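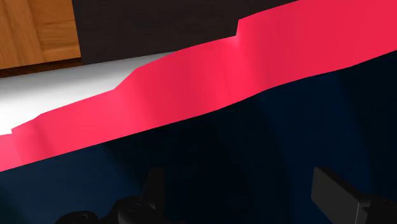

Follik-Fehler

Der Follik-Fehler (auch Kantenverlust, in älteren Texten Follik-Effekt) ist eine Fehlfunktion beim robotergestützten Greifen flacher, biegsamer Werkstücke, z. B. Stoffzuschnitte, Folien, dünne Matten. Der Greifer fährt geöffnet an die Kante heran, verliert kurz vor dem Schließen deren Lage und greift entweder ins Leere oder in die darunterliegende Schicht. Benannt nach der Simulationsumgebung Follik, in der das Verhalten zuerst beschrieben wurde.

Verlauf

Drei Phasen. Anfahrt: Kante wird erkannt, Finger offen, Abstand passt. Annäherung: die Handkamera sieht nur noch einen kleinen Ausschnitt, der größte Teil des Bildes ist Material. Verlust: die Steuerung ordnet eine Falte oder Schattengrenze als Kante ein und korrigiert dorthin. Folge ist meist ein Leergriff, seltener ein Doppelgriff mit zwei Lagen. In der Simulation harmlos, an der realen Anlage nicht unbedingt, siehe Sicherheit.

Ursachen

Mehrere, meist zusammen:
Gestufte oder geknickte Kanten. Das Verfahren von Vasard nimmt eine durchgehende Linie an, Sprünge im Verlauf werden als Ende des Werkstücks gelesen.
Dunkler Untergrund mit tiefem Schatten. Schwarze Finger heben sich davon kaum ab, die Selbstausblendung des Greifers arbeitet dann unsauber.
Glanzstellen auf gewelltem Material.
Zu grobes Netz im Simulationsmodell. Ein Tuch mit wenigen Knoten knickt, wo ein echtes sich biegen würde.

Umstritten ist, wie viel davon reines Simulationsartefakt ist. Ein Teil der Leergriffe verschwindet mit feinerem Netz, die Doppelgriffe dagegen nicht.

Versuchsreihe Pekalard

Größte bekannte Untersuchung. 3.839 simulierte Greifversuche, davon 108 mit Kantenverlust. In 20 dieser Fälle wurde die untere Lage mitgegriffen. Die Auswertung erschien am 27. Dezember 2021, eine korrigierte Fassung folgte im Februar, weil fünf Läufe doppelt gezählt worden waren. Die hier genannten Zahlen sind die korrigierten.

Sicherheit

An realen Zellen kann ein Doppelgriff das Werkstück verspannen, der Arm zieht dann gegen die Auflage. Bei Majumder löste das mehrfach die Kraftabschaltung aus, verletzt wurde niemand. Problematisch ist vor allem der automatische Neuversuch: Steuerung meldet Leergriff, fährt sofort wieder an, obwohl evtl. schon jemand in die Zelle greift um das Material zu richten. Neuversuche werden seither meist erst nach Quittierung freigegeben.

Gegenmaßnahmen

Zweite, feststehende Kamera. Letzte bestätigte Kantenposition einfrieren, sobald die Handkamera zu nah ist. Andere Farbe für die Fingerflächen. Kraftschwelle beim Anheben, damit ein Doppelgriff früh auffällt. Zufällig varierte Beleuchtung im Training hilft gegen die Verwechslung mit Schatten, bei gestuften Kanten kaum.

Siehe auch: Leergriff, Doppellagenerkennung, Handkamera, Kraftabschaltung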